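Hasitz opens its color archive to design students

May 25, 2025

The knitwear company Hasitz has opened its archive of seasonal color cards to students and small labels. The collection has 417 cards, and the oldest ones were dyed by hand on wool yarn. Until now only the company's own designers could look at them.

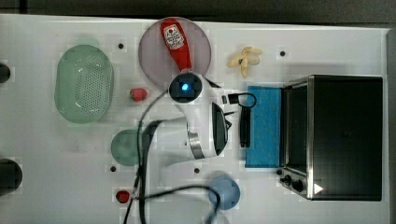

A pale green basket on a white tabletop.

The work of sorting the cards began in January under Raili Lahtinen, who was head of color at Hasitz for many years. She says the most difficult part was the dates. Many cards carry a season but no year, so she compared them with old order books and sales catalogs.

"We always told the shops which color would be next," Lahtinen said. "When I look back, I see that we were often wrong, and sometimes only too early. Mustard came two years before people wanted it."
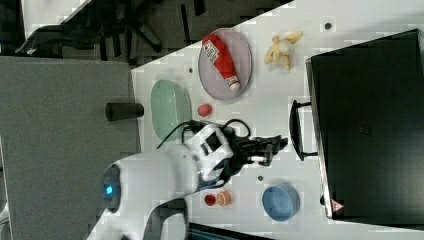
Pink plate with ketchup bottle, toy banana beside it.

Of the whole collection, 334 cards are now scanned and can be seen on screen in the reading room. The others are too faded for a good scan and must be viewed on paper, by appointment. Visitors may take notes and compare yarn samples, but they can not borrow the cards.

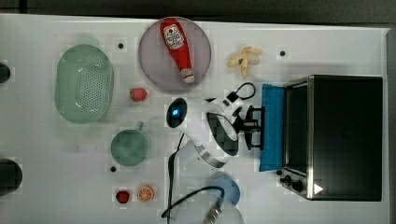 The sportswear label Medve is the first outside company to use the archive. Its designer Barnabás Oláh spent a week there and chose two greens and a soft lilac for a small line of training jackets. The jackets will be sold by Sokasport next winter, in a first run of 100 pieces.

Oláh said he did not want to copy an old season. He was more interested in the notes on the back of the cards – for example, which shades the buyers refused and what they ordered in their place. "These notes are very honest," he said. "A buyer wrote that one brown looked like soup."

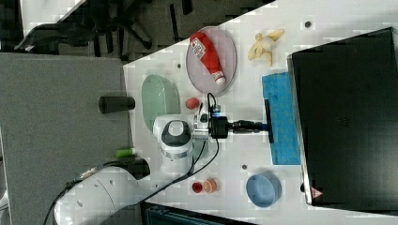 Entry to the reading room is free for students with a school card. Small labels pay a day fee and should write to Hasitz before they come. A printed guide to the archive is planned, with a chapter by Lahtinen on how the color cards were made – the publisher has not yet been chosen.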